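**Notebook – equipment planning, December**

Started 9.40, after Birgit had pointed out twice that the budget request for the humanoid closes before the break. The form wants one total. I have four half-totals and a quote from Oltmanns that refers to an appendix they didn't send.

Where it stands:

- Spare gripper hands, 2, same pattern as the current pair. Cerneo quotes $2,464 each, freight extra, freight unspecified. Have asked.
- Cable management: $240. Birgit thinks this is too low. Birgit has met our cables.
- Floor mat: Tuấn wants one, I want to see a price first.
- Service plan: see grumbling further down.

Ka-ming's view is that we should cost the hands against the objects we really handle, and leave the brochure's list of objects to the brochure. Fair enough. Bottles are the bulk of it, in whatever shapes the stores cupboard coughs up.

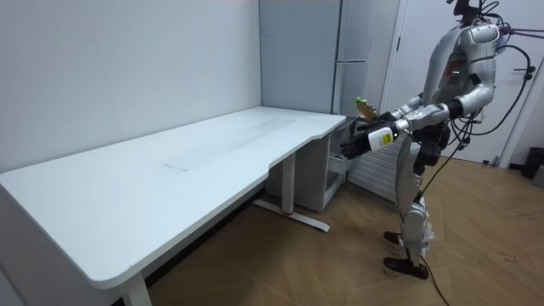

*Bottles at the desk: white with the yellow label, small amber one with the green cap.*

Mireille asked whether we could get by with one spare hand and swap it left or right as needed. Rang Cerneo. The hands are sided. The person on the phone was very kind about it, in the way people are when they've been asked before. So it's two, or we gamble on which side breaks first, and I don't fancy defending that in a budget line.

Also looked at the Waltutetti soft fingertips as a cheaper way to stretch the life of what we've got. $53 a set, colour grey, no choice. Putting them in as consumables, where Hằng can approve them without a meeting.

11.15 – Oltmanns appendix arrived. It is the appendix to someone else's quote. Sent back.

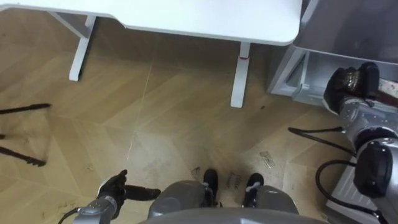
The cable line needs redoing. $240 buys sleeving and clips and nothing overhead, and an overhead run is what Birgit has been asking for since winter. With black cable looping out over the floor beside the right arm, I can't really argue that clips are the whole answer. Nor can I argue with Tuấn about the mat any more, given the smudges and scuffs on that herringbone around the feet. He gets his line. Asked Hullomora for prices on both, mat sized to reach under the desk legs so the edge isn't where the feet go.

Service plan: Oltmanns offer "standard" and "premium". As far as I can tell, premium is standard with a named contact. Mireille reckons the named contact is worth having. I reckon we could ask the standard one their name. Left at standard, pending the correct appendix.

To do:

- [ ] Hằng to check whether freight can sit under consumables (I suspect no)
- [ ] Birgit to sketch the overhead run and measure the ceiling
- [ ] Tuấn: mat thickness, and whether it upsets the walking
- [ ] Me: chase Cerneo on freight, chase Oltmanns on everything

Total box on the form still blank at 4.30.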